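Mikby bookcase leans like a drunk at a bus stop. Dowels, glue or divorce?
Homes and Repairs > Flat-pack

damp_squib wrote:
Bought the Mikby tall bookcase in the Holusthorpe shop, the 312 one with five shelves and the optimistic drawing on the box. Put it together on Sunday. It stands up, in the sense that it hasn't yet fallen down, but push the top corner with one finger and the whole lot goes over to the left and waits there. My wife Rajeshwari Menon (naming her because she says she wants it on record that she told me to read the leaflet) reckons I should take it apart and start again. I'd like a second opinion from someone I'm not married to.

notburga_s wrote:
Is the back panel nailed on? All the way round, every pin?

damp_squib wrote:
Most of the pins. There was a point at which it felt like enough pins.

notburga_s wrote:
Then you have found your lean. The back is what keeps it square. The rest is just planks being polite to each other. Lay it face down on a rug, measure corner to corner both ways, shove it until the two measurements match, then put in all of the pins, including the ones you have hidden in a drawer.

KettleOn wrote:
Agree with notburga on the back but I'd go further and glue the dowels. Ordinary white wood glue, a dab in the hole and a dab on the dowel, wipe off what comes out. I've got an Erden sideboard done that way which has moved house twice and never murmured.

Unnithan_Terrace wrote:
Please don't glue it. Glue is how you get a bookcase that's perfectly solid and won't go round the bend in the stairs. Half the furniture left outside on our road is somebody's glued wardrobe with a saw mark down the side.

KettleOn wrote:
Mine went round two lots of stairs. Measure your stairs.

Unnithan_Terrace wrote:
I have measured my stairs. They're narrow. I didn't choose them.

damp_squib wrote:
Stairs aren't an issue, it's a ground floor flat. What about screws through the sides into the shelves? I have a box of 100 and very little judgement.

notburga_s wrote:
It's chipboard. Screw into the end of chipboard and it swells up and splits like a baked potato. If you must, drill a small hole first and stop before it feels tight. But do the back panel before anything else, you may not need the rest.

Pelmet wrote:
Fix it to the wall. I don't care how square it is, five shelves of books wants a strap at the top. There'll be one in the bag you threw away.

damp_squib wrote:
I've found the bag. There was a strap. There were also four dowels, which I had been told by the shop were spares.

KettleOn wrote:
They weren't spares.

Pelmet wrote:
They have never once been spares.

damp_squib wrote:
Right, so it's coming apart after all. Two of the shelves are stuck fast on the dowels I did put in. Hammer and a folded tea towel?

Unnithan_Terrace wrote:
That's how I got the half moon in the side of our telly stand. The towel doesn't help much, it only means you don't see the dent till afterwards. Rubber mallet if you've got one.

notburga_s wrote:
Rubber bounces, and the black ones leave marks on white board. I'd use wood. You don't need a fancy one either, a plain round head across a flat straight handle will do.

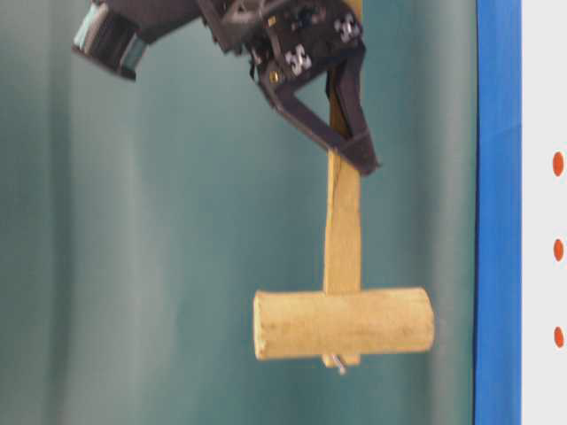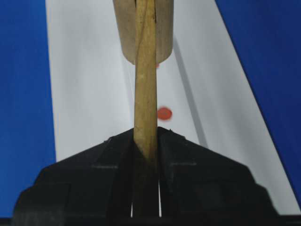

Reading time for this thread: 4 minutes

Unnithan_Terrace wrote:
I still say rubber. Get a white one if you're fussy about marks.

notburga_s wrote:
I am fussy about marks, it's most of my personality. Whichever you use, tap close to the joint, a little one side and a little the other, and hold the shelf with your free hand. If you whack one end it jams at the other.

KettleOn wrote:
And once it's back together, glue it.

Unnithan_Terrace wrote:
No.

damp_squib wrote:
Shelves are off. I used a rolling pin and would rather not discuss it. All four dowels in, back panel on square, every pin accounted for. No glue so far – KettleOn, I'm keeping the bottle on the top shelf so it can think about what it's done. One finger on the corner and it hardly shifts. Rajeshwari has read this thread and would like Notburga Schnyder's full name on the thank-you card, which I've now had to buy.

Pelmet wrote:
Have you put the strap on?

damp_squib wrote:
Strap is on my list.

Pelmet wrote:
Put the strap on.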